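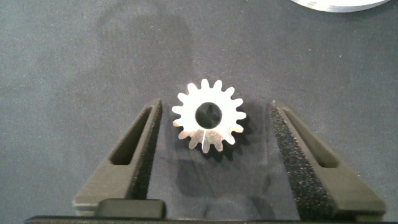

The gear-handling cell at Tunditz runs on a maintenance routine that fits on one laminated card, and most of the visit on 2026-05-09 was spent on that card. The line was down for the weekend, so the guards could stay open and questions did not have to be shouted. The cell picks small spur gears from a flat work surface and passes them to a press station, where they go onto shafts for the Kestov metering pump. The surface is covered in a gray felt-like cloth, and a gear lies flat on it between the two fingers before they close. The fingers are slotted, dark gray, and lined on their inner faces with black foam. The pad on the right finger is the wider of the two and has a speckled, porous surface. Nearly all of the upkeep discussed below concerns those pads and that cloth.

Teguh Ismail, who has run the cell for two years, took us through the setup in the order he does it on a Monday. Air off, lockout on, fingers wiped with a dry cloth. Solvent is prohibited at this station. It was tried once, the adhesive let go under the left pad, and the second shift spent its break looking for a strip of foam inside the press guard.

Pads are changed every 300 hours or when the foam stays compressed after release. The check is done by thumb. A gauge was made for the purpose and is in a drawer. The old pad is peeled from the tip downward, the residue is rolled off with a rubber eraser, and the new pad is pressed on and clamped for 60 minutes before the cell may run. Replacement foam comes from Chávez in sheets and is cut on site with a steel rule and a knife. The cutting template has been revised twice. Revision 2 left the foam proud of the tip, which nudged the gear as the fingers came down.

After a pad change the closing position has to be taught again. The procedure as written:

Jog to the pick height with the fingers open.
Place a master gear by hand, centered between the pads by eye.
Close at low speed until both pads touch. If one touches first, correct the arm position, not the gear.
Store the position, open, and repeat with the gear turned by half a tooth.
Run 4 slow cycles before releasing the cell to automatic.

The half-tooth step was added in April. The pads meet the teeth, and the contact differs depending on whether a tip or a valley faces the foam. Before the step was added, a gear could be held well in one orientation and slip in another, and the fault log showed only "part lost."

The cloth gets less attention than it should, in Ismail's opinion. It collects lint, and lint gets into the camera threshold. The surface is vacuumed at each shift change and the cloth replaced when it no longer lies flat at the corners. Lighting was the other topic. Bare metal reflects strongly against the gray, and the exposure is set low so that the tooth outline survives. The lower setting makes the shadow beside the gear harder to separate from the teeth. Gullska, the integrator, proposed a diffuse ring light last year. The quote is still open.

Output was given as almost 700 gears per shift. The press station sets the pace, and the arm waits on it for part of every cycle.

Spares on the shelf: one complete finger pair, two sheets of foam, one wrist cable. The cable is routed outside the arm and tied at three points. The middle tie is the one to inspect, as the jacket rubs there when the wrist rotates. The shelf also holds the first set of fingers, which had no slots. They were heavier and were withdrawn after the wrist began to overshoot at pick height.

The afternoon continued with the press station, which is covered in a separate report.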